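Granano Junior Tennis Program
Progress report to the Testa Community Sport Fund
12 Apr 2024

Thank you again for your patience while we pulled this together. The end of summer is always a scramble at the club, and we wanted to wait until the last of the round-robin results were in so that you had the whole season in front of you and not just the sunny half of it.

Where we are up to

We said in our application that we would get 30 new juniors onto the courts by the end of the season, and I'm very pleased to tell you we got there with a couple of weeks to spare. Most of them came to us through the come-and-try mornings at Grirkel Primary, where a few of our older players went along to feed balls and generally be looked up to. The little ones start on the short courts with the soft red balls, and a good number have already moved up to orange.

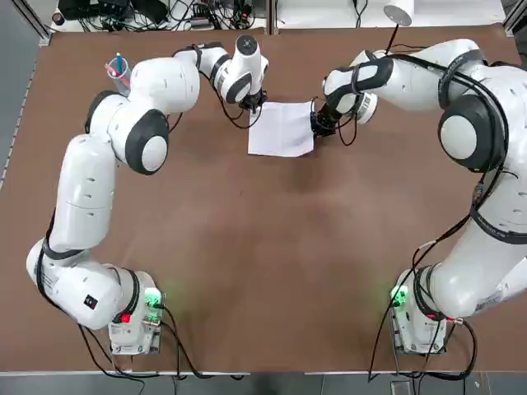 Attendance held up better than last year, even through that awful hot stretch when we had to shift the afternoon groups to early evening. Across all groups we logged 338 individual session visits. The girls' group is the one we are proudest of - it was four players and a lot of hope this time last year, and it now fills two courts.

Competition

We entered three teams in the Tanix Shield, our first time in it with more than one. The under-12s lost their first two ties fairly heavily and then went and won four in a row, two of them on deciding doubles sets that had the parents pacing up and down behind the fence. They finished third. The under-14s had a harder road, with injuries and one long wet weekend that washed out both their home ties, but they turned up every time and they all want to play again.
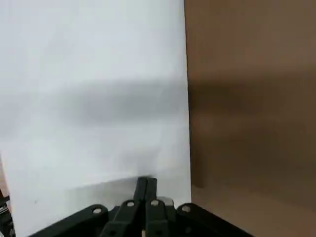

How the money was spent

The largest share went on coaching hours, as planned. We spent $800 on loan racquets in the smaller sizes, which live in the clubhouse and can be borrowed for a term at no charge. There are 19 of them out with families at the moment, and we have had to start a waiting list for the 23-inch ones. The rest covered balls, team entry fees and two replacement nets for the short courts.

Court hire came in a little under budget thanks to the washouts - not how we'd have chosen to save it. 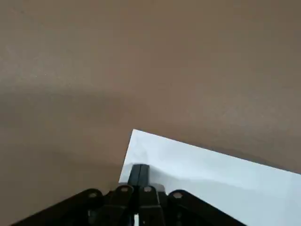 We would like to ask whether that leftover could go towards lights for court four, even if it only pays for the electrician's quote. Evening sessions proved popular and we'd love to keep them going through the cooler months, but at present everyone has to squeeze onto the two lit courts and the adults' social group is being very gracious about it.

What comes next

Winter squads start in June, with a new beginners' group for teenagers, who have told us quite firmly that they don't want to learn alongside eight-year-olds. Two of our senior juniors will be doing their assistant coaching course over the break as well. If anyone from the Fund would like to come down and watch a session, you would be most welcome, and there is always a cup of tea going in the clubhouse.

With warm thanks,
Granano Junior Tennis Program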